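4. 設置と初期設定

本章では、Trutel カウンター下製氷機(以下「本機」)の設置手順、給排水の接続、初回製氷および付属小物の洗浄について記載する。電源工事および給水工事は有資格者が行うこと。

4.1 設置場所の条件

・周囲温度 5~35℃、直射日光の当たらない屋内であること。
・床面が水平で、満氷時の質量に耐えること。
・背面および両側面に 100 mm 以上の隙間を確保できること。
・前面に 1000 mm 以上の作業空間を確保できること。
・排水口が本機の排水接続口より低い位置にあること。

注意:前面の吸気口を布巾、段ボール、バーマット等でふさがないこと。凝縮器の温度が上昇し、保護装置が作動する。

4.2 据え付け

1. 梱包材および扉の固定テープをすべて取り除く。
2. 本体を傾けて運搬した場合は、直立させた状態で 24 時間放置する。
3. 調整脚を回し、水準器で前後左右の水平を確認する。
4. 扉を開閉し、パッキンが全周で密着することを確認する。

4.3 給水および排水の接続

1. 止水栓を閉じる。
2. 給水管を 1 分間フラッシングし、管内の異物を排出する。
3. 付属の給水ホースを接続し、ナットを手で締めた後、工具で 4 分の 1 回転増し締めする。
4. 排水ホースを勾配 100 分の 1 以上で配管する。途中に立ち上がりを設けない。
5. 止水栓を開き、各接続部に漏れがないことを確認する。

警告:排水ホースの先端を排水口に直接差し込まないこと。逆流により貯氷庫が汚染されるおそれがある。

4.4 付属小物の洗浄

氷と接触するスクープ、トング、ストレーナー類は、初回製氷の前に洗浄する。
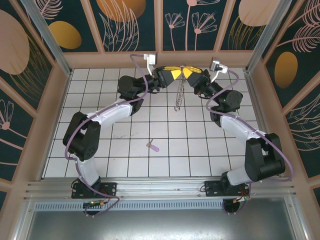
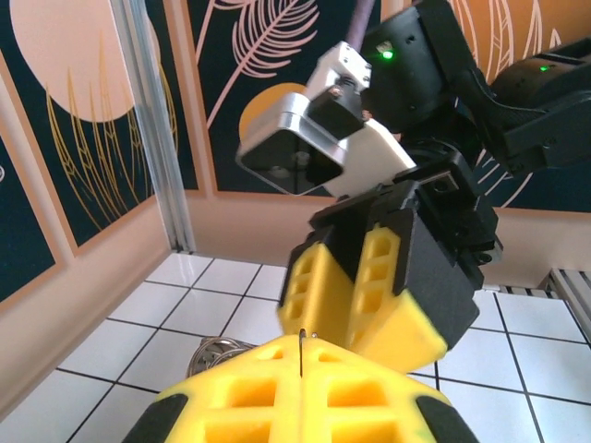
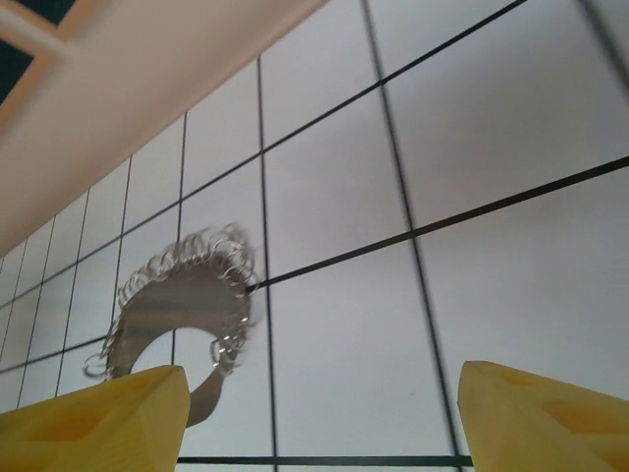 3枚目:コイルばね付きストレーナー(ホーソン型)

1. 外せる部品を外し、40℃以下の湯と中性洗剤で洗う。
2. コイルばねは軽く広げ、線間を柔らかいブラシで洗う。
3. 流水ですすぎ、乾いた清潔な布で水分を取る。
4. 水切り棚で完全に乾燥させてから、ふた付き容器に保管する。

注記:塩素系漂白剤に長時間浸すと、ステンレス部にもさびが発生する。使用する場合は洗剤メーカーの指示濃度および時間に従う。

4.5 初回製氷

1. 電源プラグを専用コンセントに差し込む。
2. 運転スイッチを「入」にする。表示部に水位確認の表示が出る。
3. 最初の製氷 3 回分の氷はすべて廃棄する。
4. 貯氷庫内を清潔な布で拭き、運転を再開する。
5. 4 回目以降の氷を確認し、白濁や異臭がなければ使用を開始する。

4.6 硬度の設定

給水の硬度に応じて、洗浄周期を設定する。工場出荷時は「標準」、洗浄通知の間隔は製氷 2000 回である。硬水地域では「短縮」を選択する。この場合の間隔は 1000 回となる。

1. 「設定」キーを 5 秒間押す。
2. サービスコード 2246 を入力する。
3. 上下キーで「標準」または「短縮」を選び、「決定」キーを押す。
4. 表示部が通常表示に戻ることを確認する。

注意:サービスコードの入力を 3 回続けて誤ると、設定画面は 10 分間ロックされる。電源を切っても解除されない。

4.7 長期間使用しない場合

止水栓を閉じ、貯氷庫の氷をすべて取り出し、給水タンクの水を抜く。電源プラグを抜き、扉を少し開けた状態で保管する。再使用時は 4.3 の手順 2 から実施する。

改訂:2021年10月22日 4.6 にロック時間の記載を追加。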